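Teaching the arm a bench job, quick notes. Mostly for whoever has the Prustengate bench after me. Typed fast, fix what you like.

**Before you start**

- Wipe the table. Screws hide in the ribs.
- Case on its side, open side up, same way round every time. Tape two corners on the table and push the case up to the tape.
- Tie back loose wires you don't need. Twist ties, not rubber bands. Rubber bands go brittle and snap into the fan.
- Parts go in the holders, never on the bare table.
- Put a sticky note on the stop button that says STOP. Sounds silly. Kidus reached for the desk lamp once.

**By hand or by remote?**

Depends on the job. Moving the arm by hand is good for big easy moves: over to the case, down, back up. You feel it when something touches. Bad for small stuff, your own arm gets in the way of the camera and you end up recording a lot of sleeve.

Remote is slower to learn but nicer for anything inside a case. Give yourself a couple of afternoons. Mebrat got good by moving sugar cubes from one saucer to another and I'd still start there. Cheap, and you find out quick if you're squeezing too hard.

**Recording**

1. Start from the same home spot. Every time.
2. Go down slow. Last inch slower then that.
3. Pause a beat before closing the gripper, but only a beat. Long waits get learned too and then the arm just hangs there thinking.
4. Lift straight up before going sideways. Graphics cards and drive cages are what you'll clip.
5. Open, back off, home, save.

Flubbed one? Toss it if you bumped something by accident. Keep it if you missed, backed up and got it right. Those are worth having — the arm needs to see how to get out of trouble. 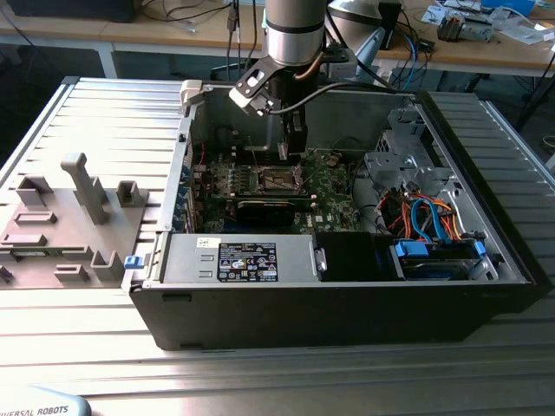

How many runs does it take before the arm can do a job without you?

Plan on 400 good ones for a single pick and place, more if the part can sit at odd angles. We stopped at 502 for the memory sticks and that was plenty. The whole teardown set is at 1,002 now and screws are still weak.

**Mix it up a bit**

Same case spot, but shift the parts. Turn one a little, swap the order, change the lamp. If every run looks alike it falls over the first time someone leaves the blinds open. Abrehet does a batch in the morning and one after dark, copy her.

**Hands and remote grips**

- Rest your elbow on a folded towel. Big diffrence.
- Stop when you get sloppy. Bad runs at the end of the day cost more to sort out than they're worth.
- Dry hands. Cornstarch if yours sweat, just a pinch, and not over the open case.

**Cables**

Leave a loose loop at the wrist, enough for a full turn each way. Too tight and it tugs the gripper off line near the end of the reach. Check the loop can't hook the case when the arm goes down. Velcro straps beat zip ties, you'll be moving them again.

**Gripper fingers**

Slipping? Wipe the pads with rubbing alcohol first. Nine times in ten it's skin oil. Still slipping, a thin strip of that rubbery shelf liner from the kitchen aisle, double sided tape, trim flush. Redo a few runs afterwards, the grip will look different to the camera.

**Naming**

Part, hand or remote, your initials, run number. No "final", no "final2". Natnael has a folder called new new and I'm not opening it.

Spare pads and tape are in the Tefera tin, second drawer. Put the lid back on.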